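Ticket: Skolesa returns bench, sim preview not matching what the arm does
Opened by: Mei Benavides, Ristham returns floor, second shift
Assigned: Dexter Montoya, automation support
Priority: was Low, now High
Status: open, workaround in place

Mei, first entry
Arm keeps stopping on odd shaped stuff. Boxes fine. Bagged items fine mostly. Anything with a handle or a hole in it, it goes up to the item, waits, backs off, calls for a person. That person is me. I had 38 calls last night. Before the arm I would of just picked the thing up and put it in the tote. Now I walk over from packing, clear the alert, pick the thing up, walk back. Packing count is down and the board shows it as us being slow, not the arm. Please fix or please take the board down till it's fixed.

Dexter
Got it, sorry. Need from you: time of a couple stops, what the item was, did the light go amber or red. Don't restart the controller between stops, it wipes the short log.

Mei
Amber every time. Pitcher type thing, then a mug, then a watering can. Didn't write down times, was busy.

Dexter
OK pulled the log myself. All three are grasp planner timeouts, no hardware fault. Planner looks for two flat sides, finds a handle loop, starts over, runs out of time. The limit is 4 seconds, came from the Pultico default settings, never changed here after install.
Tried so far:
- raised limit to double. Fewer stops but cycle gets slow, lead on first shift complained inside the hour. Put it back.
- turned off handle grasps. Worse. Undone.
- reloaded gripper profile. No change.

Mei
When you doubled it I had a decent night fwiw. First shift has the boxes so of course they hate it. Can it be one way for them and another for us?

Dexter
Not by shift, no. By item class yes, if the classes are right. They aren't. Anything round with a hole lands in "general". Going to rebuild the mixed bench in the simulator and test there so I'm not messing with your line while you work.

Dexter, later
Sim bench is up. Went with mixed shapes on purpose, one awkward one and some easy ones. Running the planner with the item class forced to "open vessel" and then without. Also set the approach to come in slower at the last bit.
Notes so far, in no order:
Class forced: planner settles on the rim first, handle second. Good, that's the way Mei does it by hand.
Class not forced: same timeout as the floor. So sim does reproduce it, finally.
Physics settings still at install values, want to look at those before I trust any of the drop numbers.
Bread and the fruit are from the Roussel grocery pilot set, reused them, saved me modeling new ones.

Stills from the sim bench, same setup: 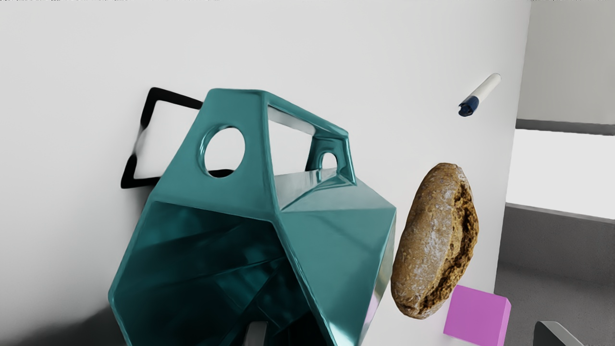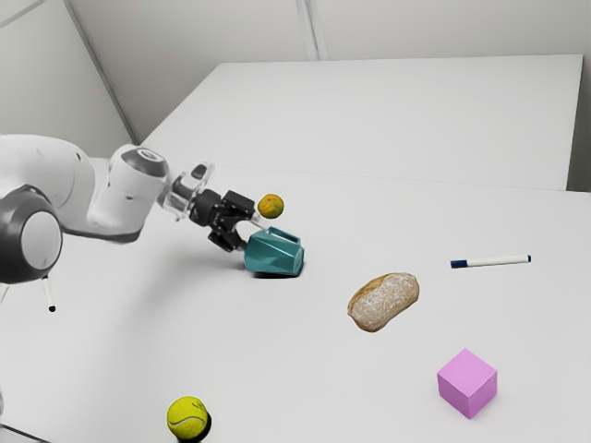
Mei
OK but does any of this change who gets the call? Because even if stops go down it still comes to packing. Nobody on second shift is assigned to the arm, it's just whoever is closest and thats always me. I don't mind learning it. I'd rather learn it properly than get beeped at. The training in August was for leads only.

Dexter
Fair. Not a thing I can set in software but I can route the alert to a named handheld instead of the packing station. Somebody has to be named though. I'll raise it with your lead and copy you. Also asked for operator training for second shift, same one the leads got, it's half a day. Will push to get it on paid hours.
On the board: the stop time can be logged against the arm. It's a checkbox. It was off. Turned it on just now, so packing count shouldnt take the hit from tonight on.

Mei
It was a CHECKBOX

Dexter
Yeah. I know. Sorry.

Dexter, plan
1. Open vessel class goes on the floor arm at shift change, time limit stays at default for everything else.
2. For now handle items go in the gray tote by the manual station, don't feed them to the arm. Mei to tell the others.
3. If arm goes amber anyway: clear once. If it does it again on the same item, pull the item and keep going, don't fight with it.
4. Red light is different, leave it alone and call me.
5. I'll be on the floor for the first two hours of second shift to watch.

Mei
Told everyone. Tote's already half full. Who empties it at end of shift, us or first?

Dexter
First. Put it in the handover note.

Mei
Done. Leaving this open till I've had a few nights with it. Will post the call count each morning, if I forget bug me.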